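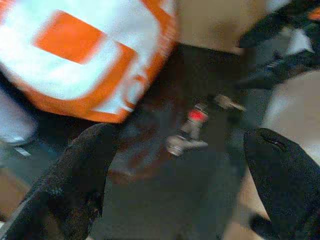 Drurkimen 로봇동아리 / 조작팀

검색어를 입력하세요 검색

급하게 씀. 밤 11시 넘었고 내일 아침에 또 동아리방 가야 함. 안 적어두면 다 까먹을 것 같아서 일단 적는다.

Kuvari 과제, 이제 진짜 걸기 단계 들어갔다. 지난달까지는 집기만 했는데. 집기는 뭐 그럭저럭 되니까. 근데 고리에 거는 건 완전 다른 얘기였음... 집는 건 좀 틀어져도 손가락이 알아서 맞춰주는데 거는 건 끝에서 조금만 어긋나도 고리를 그냥 밀어버린다. 밀면 판이 흔들리고 판이 흔들리면 다음 위치도 다 어긋나고. 악순환.

오늘 한 것 순서 없이.

왼팔 오른팔 역할 나누기. 처음엔 오른팔 하나로 다 하려고 했다. 회의 때 다들 그게 간단하다고 했고 나도 찬성함. 해보니까 줄이 자꾸 돌아감. 줄 달린 물건은 한쪽만 잡으면 제멋대로 돈다. 그래서 왼팔이 아래를 받치고 오른팔이 위를 거는 걸로 바꿨는데 이번엔 두 팔이 서로 부딪힐까봐 속도를 못 올리겠고. 속도 올리면 비상정지. 비상정지 한 번 걸리면 다시 원점 잡는 데 7분. 이거 세 번이면 저녁시간 날아간다.

캘리브레이션. 또 했다. 이틀 전에 했는데 누가 의자로 받침대를 쳤는지 값이 안 맞아서 처음부터 다시. 다음부터 받침대 옆에 의자 두지 맙시다 제발. 바닥에 테이프로 금지선 그을 예정.

그리퍼. 톱니 난 손가락이 잡는 힘은 좋은데 얇은 줄은 톱니 사이에 낀다. 놓으라고 명령을 줘도 줄이 안 빠져서 팔이 물러날 때 같이 끌고 나옴. 걸었다가 다시 가져오는 로봇. 고무를 덧대볼까 하다가 두께가 바뀌면 열림 값도 다시 재야 돼서 일단 보류. 선배 말로는 놓고 나서 살짝 아래로 내렸다가 빼면 된다는데 내일 해볼거임.

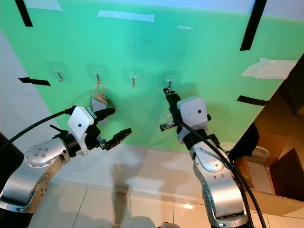
그래서 고리 쪽도 손을 봤다. 초록 판에 투명 접착 패드로 붙이는 금속 고리로 갔음. 나사로 박자는 의견도 있었는데 판에 구멍 내면 위치를 못 바꾸니까. 학습 데이터 모을 때 고리 위치가 맨날 똑같으면 그 위치만 외워버리는 거, 작년 팀이 당한 거라서 이번엔 꼭 피하고 싶었다. 붙였다 뗐다 하면서 조금씩 옮길 생각.

거는 물건은 주황색 줄 달린 투명 카드 홀더. 이게 은근히 어렵다. 투명해서 깊이값이 다 깨짐. 배경이 비쳐서 인식이 홀더를 봤다가 판을 봤다가 왔다갔다 한다. 줄은 색이 튀어서 잘 잡히길래 홀더는 무시하고 줄만 보고 가는 걸로 바꿨더니 훨씬 낫다. 코드는 더럽다. 나중에 정리한다(안 함).

판도 그냥 민무늬로 두지 말자고 해서 테이프를 여기저기 붙여놨다. 검은 거 흰 거 섞어서. 방문한 사람들은 지저분하다고 하겠지만 우리한텐 이게 편함.

데이터는 목표가 400개. Kvaran 대회 제출 전까지. 오늘 모은 건 17개. 하루 종일 해서 17개라니 ㅋㅋ 계산해보고 노트북 덮었음. 근데 오후에는 계속 고치느라 그런 거고 마지막 한 시간은 꽤 빨랐다. 원격조종도 손에 익으면 달라지는 듯. 나는 아직 왼손이 느려서 두 팔 동시에 움직이면 머리가 하얘진다. 피아노 친 후배가 제일 잘한다. 부럽다.

참고로 실패한 것도 지우지 말고 따로 폴더에 넣어두기. 파일 이름에 왜 실패했는지 한 단어라도 쓰기. "이상함" 이런 거 쓰지 말기. (내가 제일 많이 썼음)

돈 얘기도 잠깐. 접착 패드는 Petdale에서 묶음으로 사면 한 장에 2000원인데 떼면 다시 못 쓴다. 위치를 바꿀 때마다 돈이 나가는 구조. 그래서 한 위치에서 충분히 모으고 옮기자고 순서표를 짰다. 순서표는 동아리방 문에 붙여둠. 사진 찍어서 단톡에도 올릴께요.

그리고 케이블. 오른팔 손목 돌릴 때 케이블이 얼마나 당겨지는지 매번 눈으로 확인할 것. 소프트웨어 한계값 넣어놨지만 그거 믿지 말고. 한 바퀴 가까이 돌리고 나면 꼭 되돌려놓고 끄기. 저번에 안 되돌리고 꺼서 다음 날 켜자마자 다들 소리지름.

내일 할 일
- 놓고 내렸다 빼기 동작 시험
- 왼팔 대기 위치 조금 더 낮게
- 초점 나간 데이터 골라내기. 팔이 빨리 움직일 때 손목 쪽 영상이 너무 번진다
- 7월 일정표 갱신
- 간식. 이번엔 단 거 말고
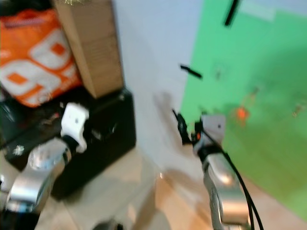 익명 : 저희 팀도 양팔로 줄 거는 과제 했었는데요, 두 팔 같이 움직이는 구간을 최대한 짧게 잡으니까 비상정지가 확 줄었어요. 받치는 팔이 먼저 멈추고 나서 거는 팔이 출발하게요. 시간은 손해인데 데이터는 훨씬 깨끗합니다. 그리고 실패 폴더 꼭 남기세요, 저희는 지웠다가 후회했어요.

└ 글쓴이 : 오 감사합니다!! 멈추고 출발하는 거 생각 못 했어요. 지금은 둘이 거의 동시에 들어가거든요. 내일 오전에 바로 해보고 댓글 또 달게요. 혹시 받치는 팔은 힘 제어로 하셨나요 아님 그냥 위치 고정? 저희는 고정인데 줄이 팽팽해지면 홀더가 툭 튕겨요.

└ 익명 : 위치 고정이요. 대신 줄이 좀 처지게 여유를 두고 멈췄어요. 처지는 정도는 몇 번 해보시면 감이 와요. 대회 준비 잘 하세요.

└ 글쓴이 : 넵 여유 두고 해볼게요. 순서표에도 추가해놨슴다.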